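## When an arm stalls over the produce

Keep your hands out until the power is off. An arm that has stopped in mid-air can still be trying to reach its target, and it may start again when whatever is blocking it moves. We learned this on a Wednesday, when one of our two arms stalled on the way to a container and Bujar Dimitrov reached under it for a tomato. The fault cleared by itself and the gripper closed on his thumb. He got a bruise and a split nail.

What to do now:

- Press stop, then switch off at the wall. The stop button alone leaves the motors live.
- Support the arm with one hand as you cut the power. Ours drops when the motors let go.
- Unplug the second arm too, even if it looks parked.
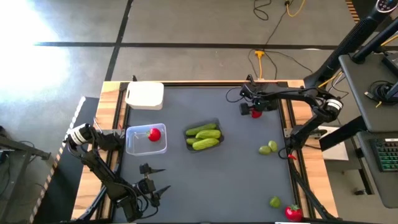 The cause was a cable pulled tight at the elbow joint. Leave enough slack for the joint to fold all the way both ways, and check it by moving the arm by hand with the power off. If you use cable ties, put them on the straight parts and keep them off the joints.

Lower the grip force for soft things. Ours came set at 2,000 on the controller's scale, and 800 holds a tomato without splitting it. Cucumbers need a little more. Grapes will roll, so set them down last and don't chase one with your fingers during a run.

Throw out anything that was squeezed during a fault. Wipe the gripper tips with warm soapy water on a cloth, never a spray, and dry them before the next run. Write the fault code on the sheet by the switch. Bujar's was 32.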